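Watwood Print Room: progress report to the Montoya Fund
Second period, to the end of August

Summary
The touring exhibition opened on schedule in Vostcombe and closed there in July. It is now hanging in Prurnico, where it stays until October. Spending is within the agreed budget apart from transport, covered below.

Attendance
Vostcombe recorded 2688 visits against a target of 2089. Of these, 676 were by people under 18, mostly on school bookings. Prurnico figures will follow in the final report. Early numbers are lower – the building closes at 4 p.m. and has no evening opening.

Works and loans
We are showing 145 prints, all from the Watwood collection. Two lithographs were withdrawn before the Prurnico hang after the condition check found lifting at the corners. They will be remounted over the winter. The replacement labels have been printed.

Transport
The second leg cost more than planned. The original carrier dropped the route in June and the next quote was higher. We have moved money from the catalog line to cover it, as agreed by email. The catalog will be 16 pages shorter.

Learning program
Five workshops were held in Vostcombe and three are booked in Prurnico. Sessions take up to 12 people.

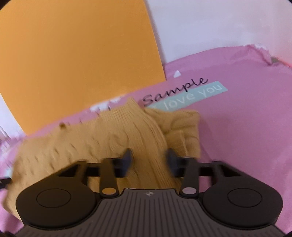
The Prurnico venue asked whether the wall texts could be set in larger type, as older visitors had been stepping over the floor line to read them. New panels are on order and will go up in September.

Next period
Final venue agreement, remounting of the two lithographs, visitor survey results, closing accounts.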